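Retail Operations II: Small Goods and Store Layout
Handout 6: Inventory Records for Low-Value Merchandise
Instructor: Ludivine Lacroix

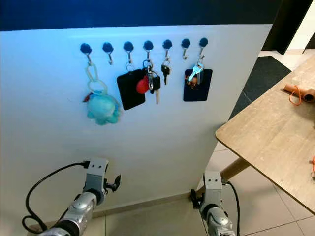
Students should read this handout before the November session and bring a completed copy of Worksheet 6. The session assumes familiarity with the material on unit cost from Handout 4.

1. Scope

Low-value merchandise means any item whose handling cost is large in relation to its selling price. Key rings, hair clips, greeting cards and small toys are the usual cases. A store may hold many different items of this kind and only a few units of each. The record-keeping methods used for furniture or appliances are too costly to apply here without change.

2. Periodic and perpetual records

Under a periodic system, stock is counted at fixed intervals and the cost of goods sold is worked out from the difference:

Opening stock + purchases - closing stock = cost of goods sold

Under a perpetual system, each sale and each delivery changes the record at once. The perpetual record shows what the store ought to have. It must still be checked against a physical count, as theft, damage and mislabeled items do not pass through the register.

3. Worked case: Grondari

Grondari is a gift store with one supplier of small goods, Hervieu. The figures below are in units.

Opening stock: 400
Purchases from Hervieu: 1000
Units sold, per register: 781
Closing stock, per record: 619
Closing stock, per count: 419

The shortage is 200 units. Under a periodic system the store would have treated these units as sold, and the loss would not have appeared separately. Students should be able to explain why the gross margin is the same under both systems if the shortage is charged to cost of goods sold.

4. Reorder point

The reorder point is the level of stock at which a new order must be placed.

Reorder point = (average daily sales x lead time in days) + safety stock

Lead time runs from the placing of the order to the moment the goods are available for sale. Time spent on unpacking and price labeling is included. A common error in past worksheets was to end the lead time at delivery.

5. Location codes

Every display position should carry a code, and each code should refer to one item only. Codes are assigned by fixture, then row, then position from left to right. When an item is discontinued, its code is retired until the next full count.

6. Reading and assignment

Required: Course reader, chapter 9, including the Tuseo case.
Optional: Course reader, appendix B.

Worksheet 6, questions 1 to 5, is due at the start of the session. Show all calculations. Late work is accepted only with written approval from the instructor.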